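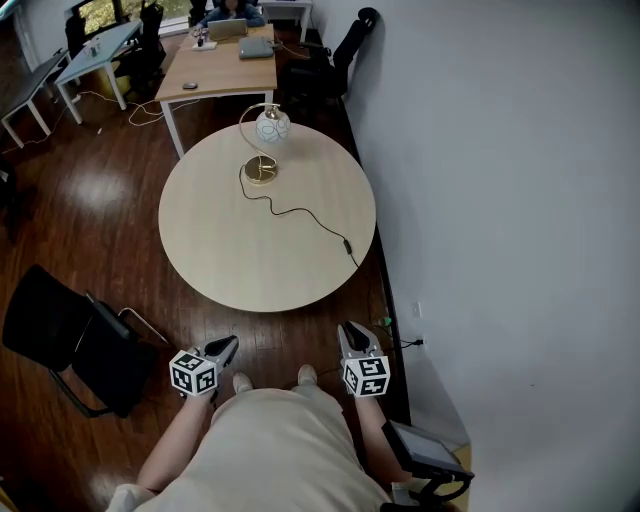 Irkix Pair, Club Edition
Two hand-held grippers for student robotics teams
Sold by Fahy Classroom Equipment

Price: $148 per month, per pair, school or club rate
Availability: in stock, next shipment leaves 25th November
Grade level: high school and up, or any younger student who can be trusted near a lamp

Overview

The Irkix Pair is how your club collects demonstrations for the robot it hasn't finished building. A student takes one gripper in each hand, does a job slowly and carefully, and the recordings go into the training set. The arms can be bolted together later by whoever lost the vote. In our experience that takes until January.

Each gripper has a white-and-black body, dark curved fingers and a white marker cube printed with black squares, so the tracking software can tell where the hand is and which hand it is. Left and right are set up separately at the factory. Students will swap them anyway. The software notices and puts up a message, which was polite in version one and has been getting shorter ever since.

The Club Edition was put together with the Lornar after-school team at Fidcombe, who had the first pair for a full school year and returned it with a list of complaints longer than the manual. We fixed most of the list. "Makes my arms tired" is still open.

What comes in the case

Two Irkix grippers, left and right
Two marker cubes, fitted
Spare finger pads, one set
Charging cables
Calibration card (please don't fold it)
Lesson binder with tasks for one semester
Rules and score sheets for the Lornar Open

Laptop not included. Neither is furniture, and you'd be surprised how many emails we get.

The Lornar Open

Every pair comes with entry to the Lornar Open, a competition for clubs that train a robot from hand-held demonstrations. Nineteen clubs entered last season. Each club may submit up to 200 demonstrations per task, and the robot gets 90 seconds to show what it learned from them. Some robots need all 90. One spent them considering a sock, and its club was awarded points for patience, a category that was dropped the following morning.

Tasks use ordinary household things, the kind that can be borrowed from a teacher's living room without a purchase order. The current list is below.

Socks: pair them and put them in the box. Any box.

Cups: move them from one tray to another, right side up. The rules didn't used to say right side up.

Lamp: a desk lamp stands on a round table with its cord lying across the top. Reach it, move it, work the switch on the cord. The cord is the hard part. It never lies the same way twice, and the rules forbid taping it down, which came in after somebody taped it down.

Orla Hegarty, who coaches the Fidcombe students, makes them practice the lamp standing up, because a student in a swivel chair will drift. She also has them keep chairs clear of the side they walk in from. We've added both points to the binder under her name, at her request, so that people will stop thinking they were our idea. 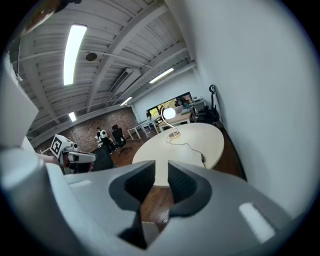

Setting up your room

You don't need a lab. An ordinary classroom or office will do, as long as there's a table you can get close to with both arms out and enough floor to back away from it.

1. Charge both grippers overnight.
2. Clear the table down to the one thing you plan to handle.
3. Hold each marker cube up to the calibration card until the software beeps.
4. Open and close both grippers fully, then leave them closed for a moment.
5. Press record, say the task name out loud and begin.
6. Stop recording before you start talking about lunch.

Bright overhead lights are usually fine. If they glare off the cubes, turn your body a little and try again.

Care

Wipe the finger pads with a damp cloth. Don't put them in the dishwasher. Fiachra Corrigan in our repair department has a drawer of pads that went through the dishwasher, and he'll describe it to you at length if you call.

Keep the marker cubes clean and free of stickers. We understand the urge. The tracking software does not, and a cube with a cartoon frog on it is, as far as the software knows, a different object in a different room.

What clubs say

"We had usable recordings in our second meeting. The first meeting was spent deciding who got to hold them." Sinéad Ó Riain, club advisor

"Sturdier than I expected. I've tested this more than I meant to." Eamon Nic Aodha, team captain

"My son now folds towels in slow motion. Three stars." Fiachra Ó Flaithearta, parent

Frequently asked

Can one student use both grippers?
Yes, that's the idea. Two students with one gripper each is allowed in practice but not at the Open, where it caused an argument.

Does it come in a smaller size?
Not yet. Students with small hands can use the padded strap, sold separately.

Can we buy the pair outright?
Yes, after your first school year. Rental payments count toward the price.

What if we drop one?
Pick it up and run the calibration again. If it fails, send it in with a note saying what happened. The note doesn't affect your warranty, so there's no need to write that it "just fell."

Ordering

Schools can order by purchase order or card. Clubs without a school behind them need an adult's signature. Add the number of students on your roster and we'll pack the right number of binders. Entry forms for the Open are in the case, under the foam, where everyone forgets to look.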